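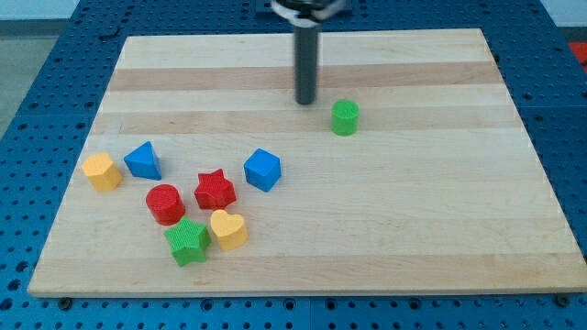

3.2 Work surface and blocks

Bart De Graaf
17 November 2019

Figure 3. Coloured plastic blocks on the wooden board. The green cylinder stands apart from the other seven.

The arrangement in Figure 3 belongs to the Losgate series, in which we study how people describe the place of one object among several others. The blocks are of plastic and their top faces have a fine cross-hatched texture. In this arrangement seven blocks are clustered in the left and lower-left part of the board, and the green cylinder is alone on the right. We call such a layout "one apart".

The choice of the board needed more care than we had expected. It is made of long wooden strips glued together, with pale and darker bands which run from left to right. In the pilot work in June, several participants used these bands as lines of reference and said, for instance, "on the same stripe as the green one". We decided to keep the board, but such answers received their own code and are reported separately in Section 4. The blue perforated table under the board was mentioned much less often, although its holes form a regular grid.

Each participant saw 50 arrangements and wrote one sentence for each of them. No time limit was given. After removing the empty answers and those which named no block, 519 sentences remained for the "one apart" layouts. They were coded by two readers with the Semple scheme, which separates words of distance ("far", "near") from words of side ("left", "right"). The readers agreed on 80 per cent of the sentences before discussion. The remaining sentences were discussed until one code was accepted by both.

We did not ask the participants to name the colours in any fixed way. Shape words were also left free, so that "cylinder", "round one" and "can" were all accepted for the green block.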